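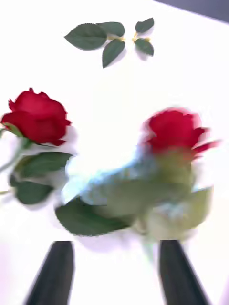

Chapter 11
Missing Values and What to Do About Them

When I started at the clinic in Druststead, my first job was to clean up a spreadsheet from a blood pressure study. It had 127 patients in it, and 64 of them had at least one empty cell. I figured I'd just toss those rows and get on with my afternoon. My boss took one look and sent me back to my desk (nicely, but still!).

So let's talk about blanks. A patient skips a visit, a nurse forgets a box on the form, a cuff breaks. Each of those leaves the same hole in your table, and each one means something different for your results. We'll start with the Srour clinic data from Chapter 9, where 17 follow-up readings are missing, and sort them by cause before we fill in a single number. Keep your code sheet handy, you'll want it by Section 11.2.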